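Setting up a tabletop gripper cell: clearing, placing and checking before a run

Written by Florêncio Caldeira. Last revised in May.

These are the rules we use at Eltside for small arms working over a table with a two-finger gripper and a wrist camera. They sit below your risk assessment and the arm maker's manual. If either of those is stricter than what you read here, follow the stricter one.

Before you start

You need the cell log, a lint-free cloth, the object list for the task and a second person within earshot. Find the emergency stop and press it once with the arm powered but still. Check that the controller reports the stop, then release and reset it. Write the result in the log.

Step 1. Clear and wipe the table

Take everything off. Wipe the surface from the back edge to the front with a dry cloth. If there is anything sticky, use a damp cloth and let the table dry before you go on. Look for hairs and fibres by crouching so the light skims the surface. Stray bits matter most on a white table, where a thin dark line can be picked up as an edge.

Step 2. Check the fingers

Open the gripper fully and put the arm in hold. Look at both fingertips for chips and wear, and run a cloth along the slots. Both tips should stop at the same height. Anyone changing a finger has to change the pair, and the pair number goes in the log (ours are on pair 19).

Step 3. Place the objects

Work from the list. Keep every object at least 5 cm from the nearest table edge unless the task sheet says otherwise. Anything that rolls goes down with its long side across the slope, if your table has one. Ours does, very slightly.

Food goes on a plate, never straight on the table, and is thrown away afterwards. It does not go back to the kitchen.

Blades need more care. A peeler counts as a blade. Carry it by the handle, set it down last and pick it up first. Aníbal Valente wanted blades banned from the cell altogether, and for shared cells I would agree with him. In a cell with one trained operator we allow them, with the speed limit set to the lowest band.

Bottles must be capped and either empty or filled with water. If the printed label doesn't match what is inside, the bottle stays out of the cell.

Step 4. Check the camera view

With the gripper open, look at the live picture. Both fingertips should be in view with clear table between them. Objects may run off the side of the picture at the start of a task, but note which ones in the log. Check the background too: chairs and other furniture behind the table should stay where they are until the whole set of runs is finished.

Step 5. Start the run

Say "starting" out loud and wait for the second person to answer. Keep your hands behind the line until the arm has returned to hold. If something falls, stop the arm first. Reaching in while it is moving is the one thing that gets a person taken off the rota here.

Step 6. Close down

Put the arm in hold, remove blades, then the rest. Note any drops, stops or odd noises. Our form is Skevgate sheet 11, but any form will do as long as the next operator reads it before powering up.

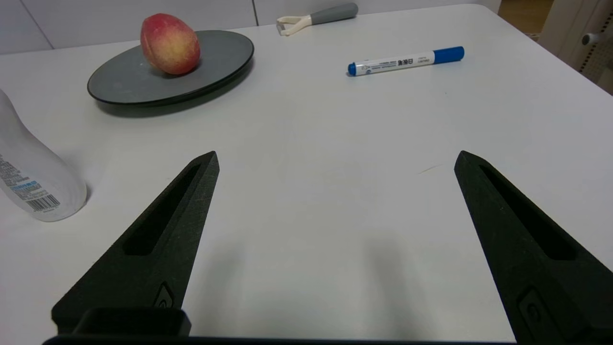 Step 4: gripper open, tips in view, peeler and marker towards the back of the table.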